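Ticket 916
Subject: Arm stops short of the panel during open day demo
Site: Willasance, ground floor demo area
Raised by: Sabina Jireš
Opened: Friday, October 20, 2023
Priority: High (visitors on site)
Status: Closed, one follow-up

Reported problem

The first group came in at ten and the arm ran the opening part of the demo without trouble. On the second part, where it moves up to the machine with the yellow panel, it slowed down, stopped short and went into hold. The message on the operator screen was "path limit 40". I cleared it and tried again with the same result. The group had a talk about the project instead and went on to the next room.

Second group due at eleven, third after lunch. Please advise.

Reply 1 – Provivside support

Thanks for the report. Code 40 means the planned path goes through a zone the arm has been told to keep out of. It is not a motor or gripper fault. Please check the following and write back:

Has the table or the machine been moved since the last full run?
Which layout file is loaded?
Does the arm stop in the same spot each time?
Can you send a view from the wrist camera at the point where it stops?

Please do not raise the limit or turn the zone off while visitors are in the room.

Reply 2 – Sabina Jireš

The table was moved on Thursday evening to make space for the rope barrier. The machine was put back by eye. Layout file is Kubíček_300, the one we have used since April. It stops in the same spot every time, as far as I can judge. Wrist camera view attached, taken in hold.
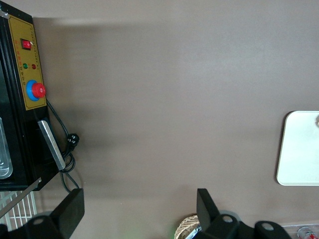
Wrist camera, arm in hold. Control panel to the left, gripper fingers at the bottom.

The red rocker switch on the panel is lit, and there is a green and a red light under it. I don't know if the red one matters. The cable loops down close to the handle, so I can move that if it is in the way.

Reply 3 – Provivside support

Thank you, that helps. The arm does not read the lights on that panel, so they would not cause code 40. Check them against the machine's own manual before you run it, though, as I can't tell you from here what the red one stands for.

In file 300 the keep-out zone is drawn round the handle and the front of the housing, using the table position from April. If the table has shifted, the zone and the real machine no longer match. The arm then goes by the zone. Please do this:

Press stop on the arm controller and keep everyone behind the barrier.
Lay the cable well clear of the handle.
Put the calibration plate on the table and run Mumik table check.
Send me the offset it gives.

Reply 4 – Sabina Jireš

Done. The check came back with code 474, "offset outside tolerance, save as new layout?" I have not pressed anything yet. The manual says the red light is normal in standby.

Reply 5 – Provivside support

Good. Press yes, and save under a new name so that the April file stays as it is. Then run the second part once at slow speed with no visitors in the room, with one hand near the stop. If it gets to the panel and back without a hold, you can go to normal demo speed.

Reply 6 – Sabina Jireš

Saved as Kubíček_open_day. The slow run went through. I did a second one to be sure – also fine. The eleven o'clock group started a few minutes late and saw the whole demo, and the afternoon group ran with no holds. Two people asked why there was tape on the floor. I had marked the table legs by then.

Closing note

Cause: table moved, layout file not updated.
Fix: table check run, new layout saved.
Follow-up: Provivside to add the table check to the set-up sheet for visits. Sabina Jireš to go back to file 300 once the barrier is down and the table is in its old place, and to run the check again before the next use.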